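26 November 2025
Bench power, Stendgate room

Replacing the bench strip left over from October. The old one is tagged out and in the Hinolgate bin. Replacement is the white three-outlet unit from the Flemena order, stock no. 622.
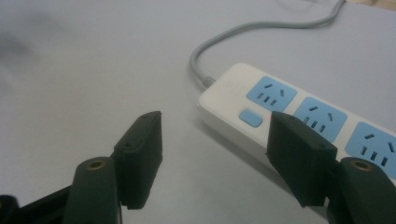 Power strip on the bench, position not final.

Outlets are in a single row with a switch button under each. Label the buttons before anything gets plugged in - last time the scope went off with the soldering station.

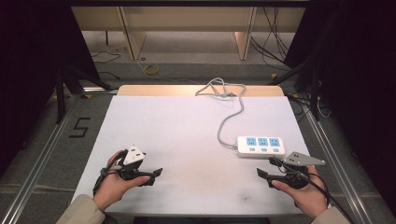

Cord is grey and exits at one end. The slack is still coiled toward the back of the table. It should be opened out before any real load goes on it, then clipped along the rear edge at 300 mm spacing. Need 8 clips; Hoekstra drawer has the adhesive type, which did not hold on bare timber in October. Use screw clips.

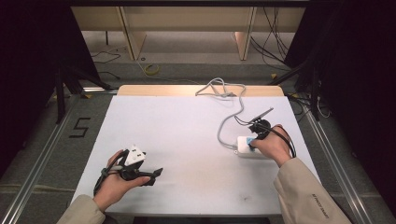

Tried two orientations. Parallel to the front edge is easier to reach but takes up solder mat area. Preference is the rear left corner, 30 mm in from the edge, buttons facing the operator.
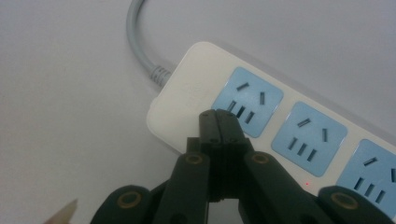

Strain relief at the cord entry is ribbed. Keep the first bend clear of the collar. Indicator is a small red light on the housing, hard to pick out from standing height, so check it up close when isolating.

To do: test and tag, labels, screw clips, update the bench sheet. Fixing method for the strip itself still open - hook tape or a bracket.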